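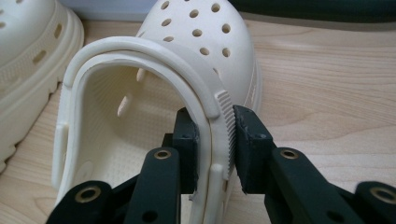
Rusberg Footwear Reuse
Progress report to the Sethi Fund, second quarter

Work this quarter covered sorting, cleaning and pairing of foam clogs returned by hospitals and care homes in the Rusberg area. The grant paid for bench space at the Mellex building, cleaning supplies and part-time wages.

Intake
We received 400 pairs against a plan of 360. Most are white or cream work clogs with a heel strap. A smaller number are colored, and those are being held until the white stock is through.

Sorting
Each clog is checked at the table before washing. Staff look at the strap first, then the points where it joins the shoe, then the footbed. A worn footbed texture is the most common cause of rejection, followed by splits where the upper meets the sole. So far 60 pairs have been set aside for recycling. Single clogs with no match go into a separate bin and are compared with new arrivals once a month.

Cleaning
The vent holes take the longest. Lint and dried soap collect in them and the wash cycle does not always clear them, so we now go over the toe with a bottle brush beforehand. The ribbed part of the strap needs the same brush. This adds about 10 minutes per crate. We changed to the Plonder low-foam cleaner in May after the previous one left a yellow tint on lighter shoes. No tint has been seen since the change.

Distribution
The first 100 pairs went out in June to two shelters and the kitchen training program. Sizes 8 and 9 ran out first. We have asked the hospitals to mark sizes on the bags, and one has started doing so.

Spending
Wages and rent are on budget. Supplies are over by $85, mostly brushes and drying racks. We expect to cover this from the transport line, which is underspent.

Next quarter
Finish washing the remaining white stock and start on the colored pairs. Replace the second drying rack, which sags in the middle when full. We would also like to discuss moving the September report to October, when the hospital returns for the summer will be complete.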